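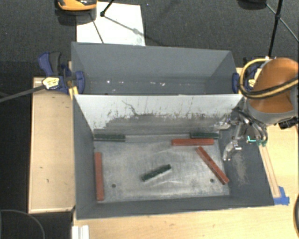

Red and green blocks in the front half of a two-part metal bin.

The Long Decline of the Toy Bin

Print this article | E-mail this article

Jan 29, 2025

There are people who keep their blocks in fabric cubes with little leather handles. I was one of them until the second cube gave way on the stairs and delivered its contents, one at a time, to the front hall.

I have since gone over to metal. A gray bin with a divider looks like something a school cafeteria threw out, and the one I brought home from the Painemal salvage barn cost $33, which my family considered high for a thing with scratches. I consider the scratches a service. Someone else put them there, so I don't have to wince at mine.

The metal bin has two faults. The first is noise. A block dropped into metal at six in the morning can be heard in Vudamcombe, and we live 5 miles from Vudamcombe. The second is the divider, which gives a person ideas. Two compartments suggest a system. Red on one side, green on the other, and a household where people put things back.

We held to the system for most of June. Then the colors drifted together in the front, where they are easiest to reach, and the back half became the place for whatever had come in on somebody's shoes.

I priced the alternatives. Varitz sells a lidded chest with soft hinges for $200, and Lutel has a canvas hammock that hangs in a corner and sags like a bad week. Neither would survive being used as a sled.

The bin stays. I have put felt under it, and on Saturdays, or what feel like them, I sort the blocks again.

Related stories
A Drawer for Every Cord
Should You Paint a Filing Cabinet?
The 100-Piece Puzzle With 99 Pieces

Reader comments (3)

gravelroad: Felt INSIDE the bin. Trust me.

mom_of_twins: We have the Varitz chest. It has been a sled.

pkd: $33 is high.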